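How to Judge Whether a Robot Arm Is Ready for Kitchen Chores

Home Automation > Guides
Reading time: 2 minutes

Matamance recommends that a kitchen chore be tested in simulation before any hardware is purchased. The procedure was prepared by Ilir Softić and revised in November by the Clisberg office. 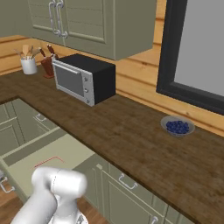 1. Choose one chore and write it as a single sentence with a clear end. "Close the toaster oven door" is suitable. "Tidy the counter" is too broad for current machines and should be divided.

2. Decide what counts as success before the first run. For moving a bowl of blueberries, the standard may be that the bowl is upright, inside the target area, and that no fruit has been spilled. Record partial results separately.

3. Run the chore 20 times from the same starting layout. If the arm fails more than 2 runs, stop and review the grasp before proceeding.

4. Run it 200 times with changed layouts. Move the objects, turn their handles, and vary the light. Most chores that pass step 3 fail at this stage – the arm has learned one kitchen and cannot yet manage another.

5. Note every run in which a person would have had to step in. A chore that needs regular rescue does not save labor.

In the trial at Skenine, the door-closing chore was completed in all but a few layouts. Handling loose food remained unreliable, and knives were excluded from the program.

Our present advice is that single, repeated motions may be considered for supervised use. Full meal preparation and cleanup should remain with people. Results from simulation must be confirmed on a physical arm – friction and weight are seldom modeled exactly.

Requests for the scoring sheet may be sent to Tihomir Radulović.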